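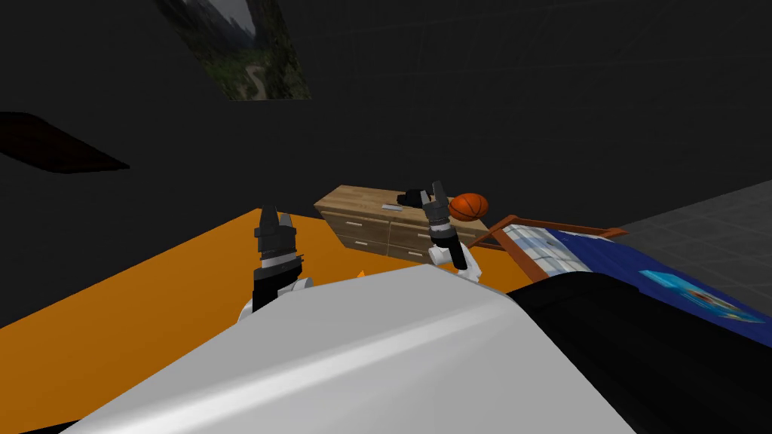

A robot's two grippers in a computer-made bedroom, with a dresser and a bed to tidy.

Can a robot clean your room?

Part of it, slowly. A robot can pick up a basketball. Making a whole bed is still hard for it, and so is knowing what "tidy" means.

Practice rooms

Many robots start learning in a simulation. This is a room that exists only inside a computer, like a level in a video game. The computer works out how things fall, roll and slide. If the robot drops something, nothing breaks, and the room can be set back to the start in a moment.

A program called Golance runs rooms like this. In one test, a simulated robot was told to pick up a ball and put it in a bin. It tried 200 times and succeeded 114 times. You would probably do better than that.

What is hard about it?

Seeing. A robot's cameras record colors and shapes. Its software must then decide where one object stops and the next begins. An orange ball on a tan dresser is fairly easy. A small orange thing on an orange floor is harder.

Gripping. Your hand has five fingers and skin that feels pressure. Many grippers have only two fingers. Two fingers can pull a drawer handle if they line up with it – a small error means they close on air.

Soft things. A ball keeps its shape. A blanket does not. It folds, bunches and slides, and every fold changes where the robot should grab next.

Deciding. Does a cap go in a drawer or stay on top of the dresser? Your family has rules about that. The robot has to be told.

From computer to real room

A robot that does well in simulation may do badly in a real bedroom. Real floors are uneven, and real drawers stick. Engineers call this difference the "sim-to-real gap." Refugio Arriaga, who tests robots at Pledell, changes the lighting and the weight of objects in his practice rooms so that the robot meets many kinds of room. One robot there needed 2525 practice runs before it was allowed to open a real drawer.

Words to know

Gripper: the part of a robot that holds things.
Joint: a place where a robot arm bends or turns.
Simulation: a computer copy of a place or event.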